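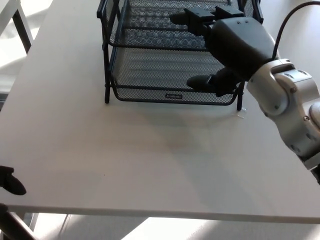
2018-07-16
Course Office, Utetham School of Sport Management

Unit 4: Athlete Complaints and Club Governance

Purpose of this unit

Students will examine how a professional or semi-professional club receives, records and resolves a complaint made by an athlete against a member of its staff. The unit builds on the reading on employment contracts and assumes that students can already distinguish a club's duties as an employer from its duties as a member of a league.

4.1 Who may complain, and to whom

A club's written policy should name the person who receives complaints. In many smaller clubs this is the general manager, who may also have hired the coach in question. Students should be able to explain why that arrangement creates a conflict of interest and what alternatives exist for a club with few paid employees. The most common alternative is an outside reporting contact, appointed by the league and paid from league dues.

Trainees, loan players and athletes on trial are often left out of the policy altogether. When reading any club's rules, check the definition of "player" first.

4.2 Interim measures

Between the receipt of a complaint and the end of an inquiry, a club may place a coach on paid leave, restrict contact with certain players, or leave duties unchanged. Paid leave is not a finding of fault, and public statements should say so plainly. A statement that gives one reason for a departure while the club's own records give another exposes the club to further claims and damages the confidence of the squad.

4.3 Case for discussion: Fimberg and Vass

The following case is used in both seminars.

Fimberg, a women's soccer club with a average home attendance below 1,000, received a written complaint signed by 4 players in November. The complaint concerned verbal conduct at training. The club passed it to Vass, a consulting firm that had previously advised the board on sponsorship. The inquiry took 115 days. The coach remained in charge of the team throughout, and the players received no written update until it closed. The final report was given to the board only.

Prepare short written answers to the following before the first seminar:

Was Vass sufficiently independent to conduct the inquiry?
Which interim measures were open to the club, and at what cost?
How much of the final report should the complainants have received?

The Renorari model policy, distributed with Unit 3, may be used as a point of comparison. Cite it by section number.

4.4 Assessment

The written assignment counts for 50 percent of the unit grade. Students will draft a complaints procedure for a club of their choice, with a cover memorandum addressed to its board. Drafts that reproduce the Renorari text without adapting it to the size of the club will be returned unmarked. Late submissions are handled under the general course rules.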